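January 12, 2023. Brokance hand, trial unit, day 3

Really pleased with this thing so far! The mounting kit went on without a fight, and the Drilline adapter we already had fit the wrist (no shimming, hooray). Ran the disc routine all morning at the slowest speed, fingertips up under the white oval disc, then tried the faster preset after lunch. Finger 2 still wants a re-zero after a power cycle.

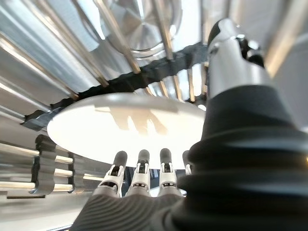
Can we keep it past the trial without buying?

Villanueva rents it by the month after the first 30 days, with a 5-day notice to return.

Purchase price is 3000, spare fingertip caps extra. I'd like to put it through the Pondirari test set before we decide, mostly the thin flat parts, which our old gripper hated. Manual is thin on torque limits, so I've emailed to ask. Log files are on the shared drive.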